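Speaker notes: Replanning around things the arm can't see well
Unlow Robotics Tooling Day, November 2, 2022

Slide 1. Title
Say who I am and that I work on the planner at Rorkard. Mention that the code is in the Enache repo and the link is on the last slide. Questions at the end, unless a term makes no sense.

Slide 2. The problem
Our old planner took one depth image, built a collision map, and ran the whole motion from it. Fine for boxes. Clear plastic comes back as holes in the depth, so a bottle turns into free space and the path goes straight through it. Shiny can lids do the same on a smaller scale.
Ask who has had this. Wait for hands.

Slide 3. The test table
Two cans and a water bottle on a gray metal table. The arm has the blue can, just above the surface. The clear bottle is the one to plan around, and it's to the left of the blue can. The amber can stands near the front edge. Point at the bottle and leave the slide up while I explain the next part.
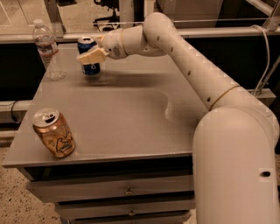
Slide 4. What we changed
Segmentation on the color image first, depth second. If the mask says object and the depth says nothing, we fill the mask with a padded cylinder. The padding is 14 mm. Smaller and we clipped caps, larger and the planner gave up on tight layouts.
The grasped object is attached to the gripper model as soon as the fingers close. Before September we did this after the lift, and that was a bug.
Replan check runs every 66 ms. It only throws out the path if the new map touches it.

Slide 5. Numbers
385 trials at the Grotstead lab. Old planner finished 257 without contact. Don't give a figure for the new one yet, the runs are still being scored. Say so if asked.

Slide 6. Still broken
Bottles lying on their side. The cylinder comes out upright and far too tall.
Two clear objects touching get one mask.
Skip the calibration story if I'm past time.

Slide 7. Links and questions
Repo, config files, the trial logs. Repeat each question into the mic before answering.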